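4. Monitoring Message Integrity on Shared Networks

4.1 Setting and threat model

The monitor described in Section 3 was placed on the internal network of the Rerkville test site, where mobile and fixed machines share one wireless channel with ordinary office equipment. We assume an attacker who has joined the channel with a valid but stolen credential. Such an attacker can read traffic, replay old messages, and send new ones under another device's name. The attacker cannot change the firmware of a device or reach the key store, which is kept on a separate host.

Three kinds of traffic pass over the channel: commands, status reports, and sensor data. Commands are few and short. Sensor data makes up most of the load, and image streams make up most of the sensor data. Earlier work by Esfahani treated image streams as low-risk and left them unsigned. We do not follow that choice, as a replayed stream can lead an operator to send a correct command at the wrong moment.
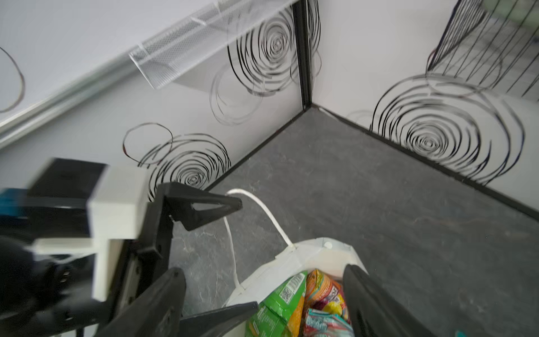
Figure 1(a). Wrist camera view: gripper and white plastic bag on a gray marble-patterned floor.

4.2 Rule sets

Each rule is a short statement over message fields and arrival times. A typical rule requires that every command be followed by a status report from the same sender within a fixed window, and that the counter in the report be greater than the last one seen. Rules are checked as messages arrive, and the monitor holds no more than 2 past messages per sender. This limit was set early in the design. It keeps memory use flat, but it also means that slow attacks -- those spread over many messages -- must be caught by the counters alone.

Rules were written by hand in the Werotance rule language and reviewed by a second engineer before use. No rule was changed after the trial began in April.

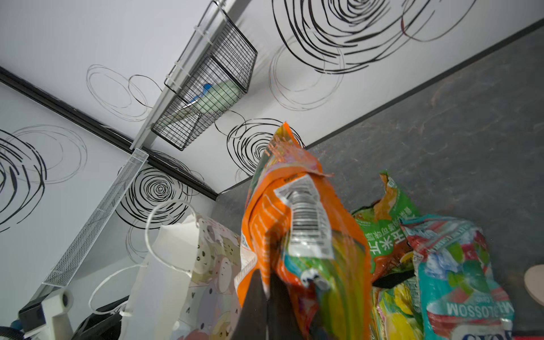

Figure 1(b). Wrist camera view: orange snack bag held in the gripper, inside a compact enclosure.

4.3 Results

The trial log contains 3143 command messages, of which 1529 were sent while an attack script was active. The monitor raised 131 alerts. Most of these came from counter rules, and the rest from timing rules. Replay was found more often than false naming, in part because the replay script made no attempt to adjust its counters.

False alerts were grouped near the start of each session, when devices joined the channel in no fixed order and their first reports arrived late. A longer window at startup would remove many of them, at the cost of a short period in which a forged report could pass. The operators at Rerkville preferred the shorter window. A second site, Tindville, uses wired links for commands and did not show the same pattern.

The monitor does not block traffic. An alert is written to the log and shown to the operator, who decides whether to stop the device. Automatic blocking is discussed in Section 6, together with the handling of expired credentials.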